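Bench arm build, Bozkurt shed

A few of us share the workshop behind Bozkurt, and since November our bench has belonged to the Flondach, a small arm with a two-finger gripper that we're building from scratch (well, from scratch and a box of Grarkura motors!). I love this machine already. Some notes and a picture from the build so far.

The work area comes first. We wanted a grid the arm could learn its way round, so out came the blue painter's tape. It peels off cleanly and you can shift a line in seconds when you change your mind, and we've changed ours 4 times. 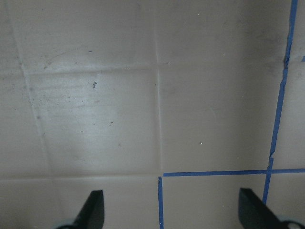
Next job is teaching it to visit the cells in order, fingers open, then come home. I wrote the routine on Tuesday night and couldn't stop grinning. The target is 100 laps without a nudge from any of us.

After that come the wooden blocks, 20 mm each side, cut from an old shelf. Pick one up, put it in the next cell, repeat. If that goes well we're taking the whole lot to the open day in Flerkville, tape and all. Come and have a go!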